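Guides > Tastura Cell > Set-up > 4 Belt Pick

Search this manual Go

Overview Install Belt Pick Faults Contact

4. Belt pick, first run

Can it do the sorting job by itself yet? One part type, one belt, yes. Mixed parts, tangled parts, no. Keep a person on shift.

1. Power on. Wait for green lamp.
2. Set belt speed to 18. Not higher on first run.
3. Load part file. Check teh name matches the job sheet.
4. Run 100 picks, watch all of them. Log every miss.

NOTE: Parts one at a time. Two touching and the arm stalls.

CAUTION: Hands off the belt while the arm is live. Stop button first, allways.

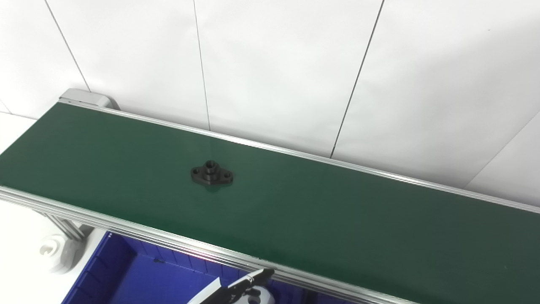 Part spacing matters more than speed on this cell. Ha-neul Um ran 400 at the Emness site in April, most misses were crowding. Black flange on dark green belt is low contrast, so teach it off the two mounting holes and the raised boss, not the outline. Re-teach if the lights get moved.

5. Misses over 4, stop. Call Aroha Cartwright before changing grip force.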